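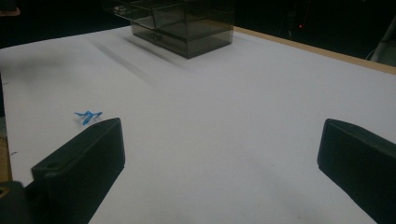 Section 4: Setting up the sorting table and the two-tier box

Right, you've got the frame of the thing sorted from Section 3, so now we can get on with the bit I like best, which is putting small stuff away where you'll find it again. I've done this on kitchen tables, a pasting table and once on an ironing board (don't), and the way I do it now is set out in the steps below.

You'll want a big pale surface, a see-through box with two levels, and whatever small bits you're hoping to sort. Mine are mostly craft odds and ends, game pieces, hooks, ties and those little plastic things that turn up at the bottom of every drawer. My box is the smoky grey sort. You can use a clear one if you prefer, though I find the tinted ones look tidier once they're full and you can still make out that there's something inside.

4.1 Getting the table ready

1. Clear the table completely. I mean it, take the fruit bowl off too.

2. Wipe it down and let it dry. Paper bits stick to a damp table and you'll be peeling them off all afternoon.

3. If your table is dark or has a strong grain, cover it with something plain and white. Lining paper does the job, and so does a board if you have one the right size. Small things vanish on a patterned cloth, but a little bright blue piece on plain white jumps straight out at you, even from the other side of the room!

4. Smooth the covering out from the middle towards the edges and tape the corners underneath.

Note: I use Fasmont lining paper, as I had half a roll left over from the hall. Any matt paper will do. Shiny wrapping paper throws the light back at you and gives me a headache.

4.2 Placing the box

5. Put the box at the far side of the table, about in the middle, with its front facing you. People tend to want it close by, and I did as well to begin with, but then you're forever reaching round it and the sorting space gets squeezed down to nothing.

6. Check it sits flat. Press gently on each corner in turn. If it rocks, the covering is probably wrinkled underneath, so lift the box, smooth the paper and try again.

7. Leave the whole near half of the table open. You'll need all of it.

Caution: Acrylic scratches more easily than you'd think. Lift the box when you move it, don't drag it, and never clean it with anything gritty or with window spray. Lukewarm water, a drop of washing-up liquid and a soft cloth are plenty. My first box came from Roveck and I ruined the front of it with a scouring pad within a week.

4.3 Laying out the pieces

8. Take out one handful at a time. Tipping out the whole tub feels wonderful for ten seconds and then you've got 853 things rolling towards the floor (my real total from the January clear-out, I did count that one, it was for the label).

9. Lay the pieces flat and apart from each other. If two are touching, you'll pick up both.

10. Turn anything with prongs or arms so that you can get hold of it by the longest bit. Thin, branched pieces are awkward little beasts. Pinch one in the wrong place and it spins away from you, or it hooks itself on to its neighbour and you're lifting a chain of them.

11. Keep odd ones to the left. Anything I can't name straight away goes over there and waits. You'd be surprised how many of them make sense by the time you've done the rest.

Tip: My friend Siu-fong Hsueh works the other way round and deals with the mystery pieces first, while she's fresh. Try both and see. She's quicker than me, so she may well be on to something.

4.4 Filling the two levels

12. Decide what goes where before you put anything in. I keep the lower level for small, dark or heavy things, and the upper one for light, bright things I reach for a lot.

13. Start at the bottom. Work from the middle out to the sides, so you aren't knocking over what you've already placed.

14. Put in one piece of each kind first, as a marker. Then, with the next handful, you only have to match like with like.

15. Don't pack the lower level above the ledge. If a piece is poking up past it, it'll catch when you come to fill the top, and you'll have to take the lot out again. Ask me how I know.

16. Once the lower level is done, go and look at the box from the front at table height. If you can tell the kinds apart through the side, you've got it right. If it's one big dark muddle, take some out, or use little white card dividers between the groups. I cut mine from an old Onyshchenko calendar and they've lasted ages.

17. Now fill the upper level in the same way.

Caution: Small pieces and small children don't mix, nor do small pieces and dogs. If you have to leave the table halfway through, put a tray or a large lid over the loose bits, or shut the door behind you.

4.5 Labels

18. Stick labels on the outside, low down, where your thumb won't rub them. White labels with black pen read best against smoky grey. The clear Skavon ones look lovely in the packet and are hopeless on a tinted box, you simply can't read them.

19. Write what's in there in the words you'd use when looking for it. "Blue hooky things" is a perfectly good label if that's what you call them in your house.

4.6 If something isn't working

The pieces keep sliding about on the table. Your covering may be too smooth, or the table slopes a bit. Swap to matt paper, or put a folded bit of card under the low legs.

I can't see what's on the lower level. Move the box so the light comes from the side. A small lamp to one side works well in winter.

Everything fits except one piece. Put it in a saucer and leave it there till next time. I had a saucer on the go with 17 leftovers in it at one point, and most of them found a home once I'd opened the next tub.

The box is full and I've still got a tub to go. You need a second box, I'm afraid. Get the same size so they stack, and check the maker says they can be stacked when full before you try it. Section 5 covers how to split one collection over two boxes and which one to keep at the front of the cupboard.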